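September, notebook, sock sorting, after lunch

Back on socks. I know, I know. Vasiliki asked yesterday whether I was still on socks and I said I'd be done by the end of the week, and here I am on a fresh page with the same heading as the last one. But today went a lot better than the towels did, so I'm writing it up properly while I still remember it.

The question from the last Skalisura meeting was what order to do a mixed load in. Theophilus sorts by color first and pairs afterward. Kyriaki pairs as she goes and lets the odd ones pile up at her elbow. I'd been doing some mushy combination of the two, which is probably why my times were all over the place. So this morning I tried both ways cleanly, same load, same table, same green basket, and wrote the times on the back of the Mahawong sheet (ask me if you want them, my handwriting is terrible and there's coffee on the corner).

Theophilus's way: 800 seconds for the whole load. It felt slow at the beginning, because you're making piles and have nothing to show for it, and then the pairing goes like lightning. Kyriaki's way was 200 seconds longer, and nearly all of that was me hunting for the partner of something I'd just put down. I did it twice to be fair to her and the second go wasn't any better. She'll say I don't have the eye for it. She may be right! She's been folding for a family of seven since she was a kid.

The patterned ones are their own headache. Plain white on white I can't tell apart until they're side by side, and then one turns out to be longer in the cuff. The ones with a colored toe are easy if the toe is showing and hopeless if it's bunched up inside the rest. So I've started laying them out toe toward me, every single one, before deciding anything.

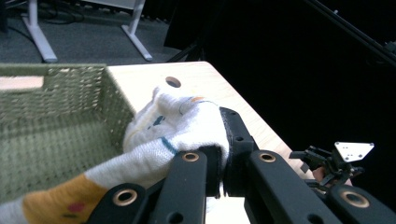 White ribbed one with the mustard toe (two red dots on it), next to the green basket.

I like that sock a lot, by the way. There's a thin dark teal stripe partway along and some navy patterning farther up, so it can be matched from either end, and that's what got me thinking about the order again. If a sock has something to go by at both ends I can leave it for last. It's the ones with a mark only at the toe that should come out first, while the table is still clear.

Other stuff, in no order:

The light wood table is nicer to work on than the old gray one. White shows up fine on it in the morning. Late in the day I'm less sure — need to try it with the blinds down.

Basket on the left works for me. Vangelis wants it on the right and he's left-handed, so of course he does. We could just move it for him and note the side on the sheet.

Some of the knits have gone fuzzy and grab each other. I pulled out 3 of the worst and put them in the Telumero bag. Please don't put them back in the load, whoever tidies up.

Two socks left over with no partner both times, so that's the load and not me. Gerasimos thinks the missing ones went out with the Jikelville box. Emailed them, no answer yet.

Tomorrow: toe-first on the whole load, single-mark ones out before the rest, basket left. Then Vangelis does the same with it on the right. After that I'd like to get back to the towels before I forget how we were folding them.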